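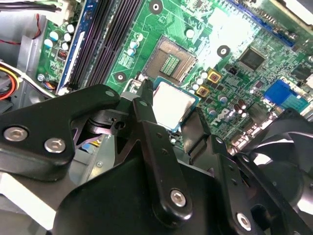

9. Preparing and scheduling commemorative messages

Use this section to set up a message for an anniversary, a national or regional observance, or the birthday of a public figure. You need an Editor or Approver account in Plusness. Viewers can open a scheduled message but can't change it.

Condolence messages and election-period statements follow a different route and are covered in their own sections.

Before you start

Check that the office calendar has been loaded. The calendar opens from the left-hand menu under Observances. If the list is empty, ask your administrator to import the calendar file again.

Have the following ready:
The wording of the message in each language you plan to publish
Any photo or video, with the name of the rights holder
The source of any verse or quotation
The name of the account that will publish the message

Creating the message

1. Open Observances and select the date. Dates that move from year to year, such as those set by a lunar calendar, are marked with a hollow circle. Confirm these with the protocol desk before you continue.

2. Select New message. Plusness opens a blank draft and fills in the title of the observance.

3. Type or paste the main text. The limit for a single message is 1000 characters, including spaces. The counter under the text box turns red when you go over. Networks with a shorter limit will show a separate counter once you pick them in step 7.

4. If the message quotes a poem, speech or inscription, select the quoted words and choose Mark as quotation. Enter the author, the title of the work and the edition. For a translated verse, enter the translator as well.

5. Select Check source. Plusness looks up the quotation in the Ferard text library and returns one of these results: Match, Close match, or Not found.

Note: Close match usually means a difference in spelling or line breaks. Compare the two versions side by side and keep the one your office has used before. A result of Not found does not block the message, but it will be shown to the approver.

6. Add translations. Select Add language for each one and paste the text. Do not put two languages in the same box. The reading direction and font are set per box, and mixed text may display incorrectly on older phones.

7. Choose the accounts that will publish the message. Personal accounts of officeholders appear in a separate list below the office accounts and need a second approval.

Adding a photo or video

8. Select Attach, then choose a file from the office media folder. You can also attach from Famum if your office has linked its archive. To link it, see Section 2.

9. Fill in the caption and the rights holder. For footage recorded on an earlier visit, enter the year in the Recorded field. Plusness adds the year to the caption so that readers do not take it for new footage.

10. Enter a text description for people who use screen readers. Name the monument or place and say briefly what is shown.

Caution: Do not attach files received through a chat app. These are often compressed, and the details of who made them are lost. Ask the sender for the original file.

Approval and scheduling

11. Select Send for approval. The draft is locked while the approver has it. To make a change, select Recall, edit the draft, and send it again.

12. After approval, set the publishing time. The default is 9:00 a.m. in the office time zone. Messages to several accounts go out together unless you turn on Stagger, which leaves 15 minutes between them.

13. Select Schedule. The message moves to the Upcoming list and the hollow or solid circle on the calendar turns green.

Caution: If the date of a moving observance changes after you schedule the message, the message does not move with it. Open it from Upcoming and set the new date by hand.

Holding a message

A scheduled message may need to be held, for example during a period of official mourning or after a major accident. Any approver can do this.

Open Upcoming, select the message, and choose Hold. To hold everything at once, choose Hold all at the top of the list. Held messages stay in the list and are not published until an approver releases them. If the publishing time has passed, you will be asked for a new one.

Printed copies

Offices that use the D'Souza letter template can print the approved text for framing or for reading aloud at a ceremony. Open the message, select Print, and choose Letter or Reading copy. The reading copy uses larger type and leaves out the account names.

Note: Reading copies printed before May use the old letterhead. Print them again from the current template.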